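March 2022
By Arnar Lauritsen

Ok, thread. People keep asking me if a machine can do the boring jobs in a shop yet. Short version – some of them, sort of, if you set the table for it.

I do parts and stock at Mogensen in Flutelton. 6 of us on the floor. The chore everybody hates is clearing out the mixed bins. Bars, offcuts, whatever got dropped in on a late shift. Takes a person 5 minutes and zero thought.

Spent most of February reading up on what it'd take to hand that one over. Also bugging Fernanda Quintela at Rustari, who has done this way longer than me and answers emails at terrible hours. 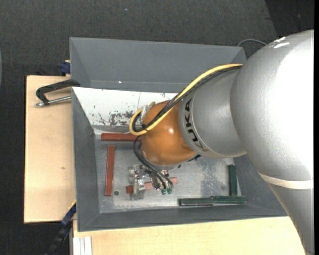 Bin picking sounds like the easy one. Reach in, grab, lift, done. But look how much stuff there is just to reach for a bar – big KUKA arm, fat yellow cable looped round the wrist, hoses running down to the gripper. And the red and green bars are lying flat on the floor of the bin, couple of the green ones touching end to end. My hand doesn't care about that. A gripper needs room for its fingers on both sides, and a bar up against a wall or another bar doesn't give you much.

Fernanda's take: picking the first part is a demo, picking the last part is a product. Stealing that.

Same deal at home imo. Vacuum robot, fine, I have an Isora and it does the hallway ok. Then it eats a sock. Dishes? Laundry? Not in my house, not this year.

What I'd want before spending money: run it on 1000 picks from OUR bins, with our scratched up junk, and tell me how many times a human had to walk over. Not the speed. The walks.

Somebody asked if I'm worried about my job. My job is finding order 3141 when the label fell off. Call me when it does taht.

Anyway we're still doing the bins by hand. Will post more if the boss lets us try one out. Replies open, be nice to eachother

Last updated: March 2022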